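Arkunell User Guide | Section 5: Adding Books and Writing Reviews

Arkunell keeps a record of the books you own, the ones you have read and what you thought of them. This section covers adding a book to your shelf, posting a review and fixing the most common catalog mistakes. You need a free account and a confirmed email address before you start. If you have not confirmed yet, go back to Section 2.

Adding a book

1. Sign in and open My Shelf.

2. Select Add Book in the top right corner.

3. Type the title, the author or the ISBN. The ISBN is the fastest, as it takes you to the exact edition.

4. Pick your edition from the results. Check the publisher and the page count against your copy.

5. Choose a status: To Read, Reading, Finished or Put Down.

6. Select Save.

Note: One-word titles bring up a lot of results. A search for Illness returns novels, essays and a poetry collection, so add the author's last name after the title.

If your edition is missing, select Enter by Hand at the bottom of the results. Title, author and language are required. Translated books also have a Translator field, and we ask that you fill it in. New entries show on your own shelf right away and appear in the public catalog after an editor has looked at them — usually within 14 days.

Caution: Do not create a new entry to correct a typo in an old one. Duplicates split the reviews between two pages, and merging them cannot be undone. Use Suggest a Change instead.

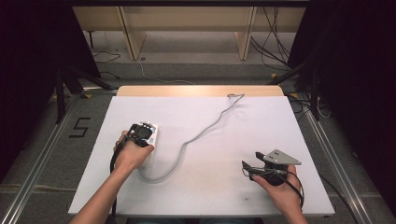

Writing a review

1. Open the book's page and select Write a Review.

2. Give a rating from 1 to 5. You can leave this blank and post the text alone.

3. Type or paste your review. The minimum is 300 characters, spaces included. The counter under the box turns green when you reach it.

4. If you give away the plot, select those lines and press Hide. Readers will have to tap to see them.

5. If the publisher sent you the book, check Review Copy. A small label is added next to your name.

6. Select Preview, read it through, then select Post.

Drafts save every minute while you are online. They are kept under My Shelf > Drafts until you post or delete them.

Note: Pasting from a word processor can bring in odd spacing and curly marks. Use Paste as Plain Text from the menu over the box.

Caution: Do not paste in the jacket copy or another person's review. Short quotations are fine if you give the page number.

Editing or removing a review

Open the review and select Edit. Changes go live when you save, and the date of the last change is shown. To take the review down, select Remove and confirm. Comments left by other readers go with it.

Importing from Staltum

Export your list from Staltum as a CSV file, then go to Settings > Import and choose the file. Ratings and dates come across, but private notes do not. Rows that could not be matched are listed at the end — work through them by hand or skip them.

If an import stops partway, the screen shows error 2843. Wait until the progress bar clears, then load the same file again. Books already added are skipped.

Corrections to this section go to Khang Dương at the help desk. Reading groups are covered in Section 6.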